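Tue 1 November – Textile Conservation Workshop, Ternedbridge

Pile recovery trial on fleece, batch 2804, continued from August. Both swatches were steamed at low setting and brushed once with the grain. R. Vörös recorded the lift at the fold lines; K. Mulcahy repeated the readings after 300 minutes. The Suslow brush left fewer flattened tracks than the Oei brush. Colorfastness sheets are filed under 1731.
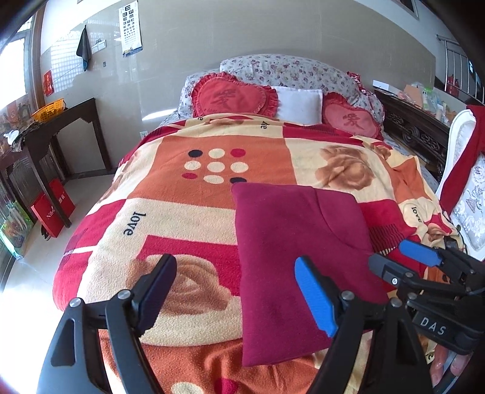

Should the second swatch be steamed again before brushing? Only after it has rested overnight – the backing remains slightly stretched at one corner.

Readings to be copied to R. Barbosa.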